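The Plitik grippers, build gallery

Bench log – Workshop – Gallery – Parts list

So the hand-held grippers are finally built, and I've been a bit unbearable about it. If you've been following along, you know Plitik started as one wobbly claw printed in my garage in September, and that it grew into a matched pair once I moved everything over to the shared workshop at Strickland. Left hand, right hand, same linkage, same jaws (well, mirrored). I drew the arms, changed my mind, drew them again, and ended up with round bushings at the pivots because plain holes in plastic went sloppy on me after a couple of evenings.

Soft stuff is what I wanted to try first. Blocks are easy! A block stays where you left it. Fuzzy green things slump and fold and roll, and that's where you learn whether your jaws are any good. We do these sessions on Wednesday nights after 7, when the big table is free, and the job is always the same: pick up the soft thing, put it in the white basket, tip it all out, go again. I'd planned on 20 rounds and we stopped at 70, mostly for pizza.

Click any picture for the large version.
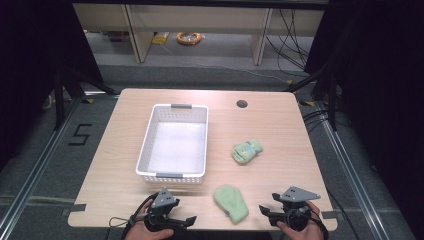

Both grippers at the near edge of the table, with the mitten between them and the basket still empty.
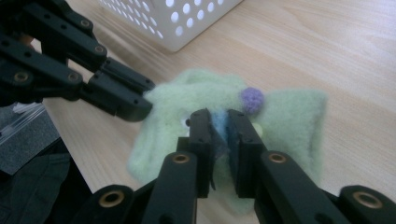

Jaws closed on the blue felt bit of the plush toy – the purple pompom is just up and to the right.
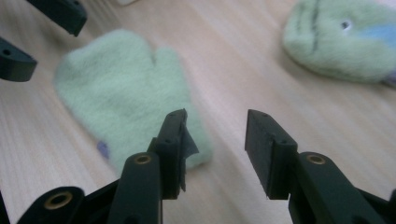
Mitten again, jaws open. The dark pad on the left finger is looking pretty ragged.

What I'm changing next

Pads, first of all. I've been through three kinds of glue, and the one I like best so far is the cheap contact cement from the drawer under the drill press. I'm also going to try wrapping the pad around the back of the jaw and screwing it down, so there's no loose edge to catch on fuzz. If you've done this with something grippier than fabric, please write and tell me what you used!

The linkage is staying as it is for now. I'd like a little less play side to side, but that means reprinting both outer arms, and the printer is booked solid with somebody's chess set until next week.

Cables are the other thing. They hang off the grippers and pull at my wrists more than I expected, so I've ordered some thinner ones from Cumska and I'll run them up the forearm with a Velcro strap. My arms will thank me. The plan after that is a folding test with small towels, then maybe socks, which everyone at the shop says is a terrible idea. I'm doing it anyway.

Files and drawings

The arm and jaw drawings are on the Redix page along with the screw list. Print the arms flat, with 5 walls, and go slow on the first layer. The mounting plates on there are the old version – I'll swap in the new ones when I've cleaned up the drawing.

Back to all galleries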